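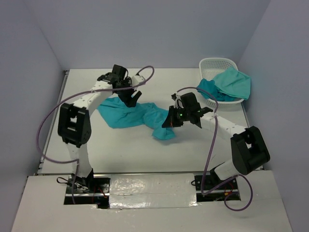

How to fold small cloths so they stay folded

I have read a lot of folding advice over the years and most of it falls apart at the basket. The demonstration is always done with a fresh, flat, pressed napkin, and of course that folds well. A beer mat would fold well. What I wanted to know was what to do with a cloth that has been screwed up in a heap with all its friends, and whether any of the clever methods are worth the bother once you have a whole pile to get through on a Thursday evening.

So this page covers tea towels, cotton napkins, microfibre cloths and the thin sort of hand towel. It doesn't cover fitted sheets. I have a separate and much crosser page about those.

What you need

A flat, clear surface a good bit bigger than the cloth when it is opened out. A kitchen table will do. A bed will not, whatever people say, because the mattress gives under your hands and every crease you press in comes out again. An ironing board is too narrow for anything but napkins.

A basket for the unfolded cloths, kept to one side. If you tip the lot on to the table you will spend the evening moving them out of your own way.

Somewhere for the finished stack to go. I use the top of the fridge, which gets me told off.

You do not need a folding board. I bought the Nosetetti one, used it for 17 tea towels, and timed myself against bare hands. The board was slower. It did make them all the same size, I will give it that, but so does looking at what you are doing.

Before you fold anything

Check that the cloths are dry all the way through. The hem is the place to feel, and in particular the corners, where the fabric is doubled over twice. A cloth that is dry in the middle and damp at the corners will smell by the weekend, and it will pass the smell to whatever is on top of it.

Sort by size if you have more than one size. Sorting by colour is up to you. I don't.

Step 1: find a corner

Take one cloth from the basket and drop it on the table. Don't try to spread it yet. Look for a corner, any corner, and pick it up between finger and thumb. Lift until the cloth is hanging free of the table.

With the other hand, follow the hem along from that corner until you come to the next one. Let the hem run through your fingers as you go. This is the only part of the job with any skill in it, and it is the part the videos skip. If you get to the next corner and the cloth is hanging in a straight sheet, you have two neighbouring corners and can carry on. If it is hanging in a twisted triangle, you have jumped across to the opposite corner. Let go of one and start again.

On a plain cloth with no label and no pattern this can take a few goes. A stripe down one side makes it much easier, and I now buy striped ones for that reason and no other.

Step 2: lay it down

Holding the two corners apart so the top edge is taut, lower the bottom edge on to the far side of the table first, then bring your hands towards you as the rest comes down. Most of the wrinkles will drag themselves out. People who shake the cloth and slap it down flat get an air bubble in the middle and have to chase it about.

Some guides tell you to give three sharp shakes first. I tried it with and without. It makes a nice noise.

Step 3: smooth it

Start in the middle and push outwards with the flat of your hand, towards each edge. If you start at an edge you only move the wrinkle to the other side.

Don't aim for perfect. You want the four corners visible and the hems more or less straight. Old cloths are seldom square any more, and if you insist on making a wonky cloth square you will be pulling at it all night. Pick the straightest long edge, put that one nearest you, and let the others do what they like.

Step 4: the first fold

Pick up the two corners nearest you and carry them to the two corners furthest away. Line up the corners, then run your hand along the fold you have just made.

If the cloth is out of true, the edges won't meet. Match the corners on one side and let the spare bit fall on the inside of the next fold, where it won't show. I was taught to split the difference between both sides, which only gives you two messy edges.

Step 5: the second fold

Turn the strip or walk round it, whichever suits your kitchen, and fold the short ends together. For a napkin you can stop there.

For a tea towel you have a choice, and it is the only choice that makes any real difference:

Halves again. Quick, gives a squarish packet, stacks well, tends to slide open if you pull one from the middle of the pile.

Thirds. Before making the second fold, bring one short end a third of the way in, then fold the other over it. Slower, gives a firmer packet, stays shut.

I do thirds for anything that will live in a drawer and halves for anything that will be used within a couple of days. If you can't be bothered to remember that, do halves.

Step 6: press and stack

Press down on the finished packet with your palm and hold it for a moment. Then put it on the pile with the folded edge facing out. That last bit does help. With the open edges facing you, you will catch the wrong layer when you reach in and bring half the stack with you.

Keep piles low. Once they get tall they lean, and then somebody shuts a drawer on them.

What about rolling?

Rolling has a great many fans. I gave it a proper trial in November, with every cloth in the house rolled and stood on end in a drawer. It looks very smart. You can see everything at a glance. It also takes longer per cloth, the rolls loosen if the drawer isn't packed full, and the moment you take out four of them the rest lie down. I went back to folding.

Where it does work is in a bag. For camping or a week in a rented place, a rolled cloth pushed into a gap takes up no room worth mentioning.

Does any of it save time?

Less than you have been promised. The Bruvanley laundry leaflet that did the rounds here claims that a trained folder saves half an hour a week. I kept a tally, and with the method above I get through 30 cloths in roughly the time the kettle takes to boil twice. Before, when I just bundled them, it took no time at all. So as far as I can see, folding costs me time and always will.

What it saves is space. My tea towel drawer shuts now. It did not before.

Common troubles

The cloth keeps sliding off the table. Your table is too shiny or you are using too much of the edge. Work nearer the middle, or put an old towel down underneath.

The creases won't hold. Usually microfibre, which has no interest in creases. Fold it in halves and put something heavier on top.

The corners curl. The hem has shrunk more than the cloth. A warm iron along the hem will sort it until the next wash, and then you will have to do it again. I stopped.

The stack looks untidy although each cloth was neat. You have mixed sizes. Big ones at the bottom.

It's stiff as a board. Too much powder, or dried too fast on a radiator. Crumple it up in your hands before step 1. I know that feels backwards.

A note on the method

The corner-to-hem trick in step 1 came from Aušra Vasiliauskas, who did the linen for a guest house in Zullside and had 140 napkins to get through after a wedding. I didn't believe her until I tried it on my own pile. She also swears by folding with a radio on, and I can't report any effect from that either way.

Questions I've been sent

Can you fold straight from the line? Yes, and if the wind is down it's the best way. Unpeg one corner, hold it, unpeg the next, and you already have your two corners without hunting for them. Fold once in the air and finish on the table.

Should children do it? They can do napkins. Give them the square ones and don't refold the results while they are watching.

Is it worth ironing first? For a dinner, perhaps. For drying up, no.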